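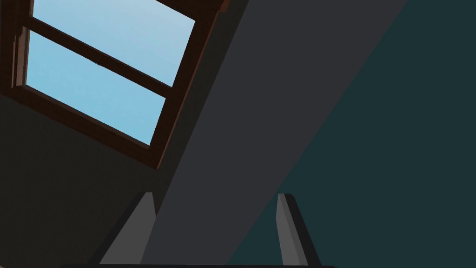 Skylight in a sloping ceiling, with blue sky.

Attic Rooms at Drevunar House: Frequently Asked Questions

Is the attic hot in summer?
Yes. Heat rises, and the attic is where it retires. There is a fan in the closet, and a second one if you ask before 9 p.m.

How many stairs are there?
98 from the street door. We have no elevator. The building has had several chances to grow one and has declined.

Can I stand up straight?
In the middle of the room, certainly. Near the bed, you will learn. Guests over six feet tend to learn twice.

Can I leave the skylight open when I go out?
Please don't. Brarkthorpe weather changes its mind at lunch, and the mattress takes two days to dry.

Does the skylight have a blind?
Ask at the desk and we'll lend you an eye mask. In June the sun is up before 5, and so is the bakery on Coelho Street, which you will hear but also smell, so it comes out about even.

Will I hear the rain?
Every drop. Some people pay extra for this. We don't charge.

What does it cost?
The rate is on the booking page. Monthly stays run from September through May, with a deposit of 400, returned within a week of checkout if the room is still in one piece.

Is there Wi-Fi?
There is. It's strongest on the landing — bring a cushion.

Can I bring my piano?
We have been asked this. See the stairs, above.

Do you have parking?
No. The Dradeo garage is a five-minute walk, or ten with luggage.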